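Wax over chalk paint on a pine chest of drawers, gone patchy

Posted in Furniture and Upcycling

I painted an old pine chest of drawers in December with two coats of Stadow chalk paint in off-white, then put on clear wax the same evening. The top has dried in dull and shiny patches and feels tacky near the back. I used nearly 400 ml of paint on the whole thing. Do I have to strip it?

Mihret Fikre
You shouldn't need to strip it. It sounds like too much wax, put on before the paint had hardened. Wipe the top with a lint-free cloth and a little white spirit, leave it overnight, then buff. If it is still patchy, rub a very thin coat of fresh wax over it and take off the extra after 30 minutes.
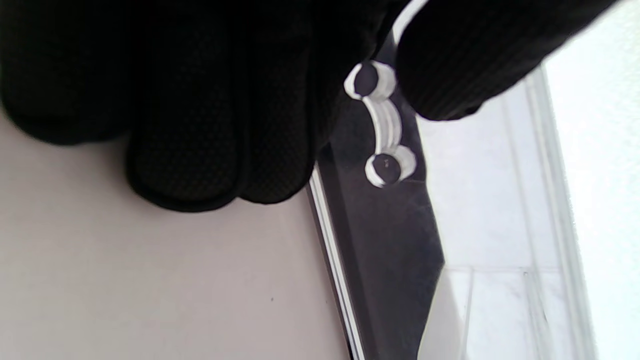
Can I paint over the wax if the patches won't come out?
Clean it off with white spirit first, let the top dry for a day and sand lightly with fine paper. Paint won't grip on wax.

hadgu588
I had the same on a bedside table and just left it. It went hard after a few weeks. Mine was Cletura wax though, so yours may be different.

Skamier
Use varnish next time. I did a kitchen dresser with water-based matt varnish, three thin coats, and hot mugs don't mark it. You would have to get all the wax off before trying that on yours.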